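Hanging a Pre-Lit Garland on a Staircase Banister

Applies to Sorgate and Dimine garlands with a plug at one end and a socket at the other. For battery models, skip the section on power.

Measure first

Run a tape along the top of the handrail from the newel post to the last baluster. Add 10 percent for a straight wrap, or 33 percent if you want the garland to drop in swags between fixing points. A 180 inch garland covers most single flights when laid straight along the rail. If one length is too short, buy two of the same model. Greens differ between makers, and the difference shows once the lights are on.

Prepare the garland

Unpack it on the floor and plug it in before doing anything else. Replace dead bulbs now. Unplug it, then open the branches from the socket end toward the plug, bending each tip outward and alternating left and right. Wear gloves if the needles are stiff.

Power

The plug end goes at the foot of the stairs if the outlet is in the hall, or at the top if it is on the landing. Do not join more than 2 garlands end to end unless the label allows it. Keep the cord on the wall side of the balusters and off the treads.

Fix it to the rail

Start at the plug end. Use coated wire ties or fabric ribbon – bare florist wire scratches varnish. Place the first tie at the newel post, then one every second or third baluster. Pass each tie around the center wire of the garland and under the rail, then twist twice and fold the ends back into the greenery.

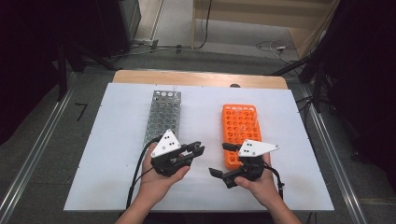 Leave the ties slightly slack until the last one is on. Go back to the bottom, even out the swags, and tighten each tie in turn. People still need to hold the handrail, so on a narrow staircase hang the garland on the outer face of the balusters.

Add ornaments

Use shatterproof balls and light ribbon bows. Coko clip-on berries also hold well on thin tips. Put larger pieces at the fixing points, where the garland is supported, and keep glass and porcelain for the tree.

Taking it down

Unplug, remove the ornaments, and cut or untwist the ties from the top down. Coil the garland loosely and store it in a dry box.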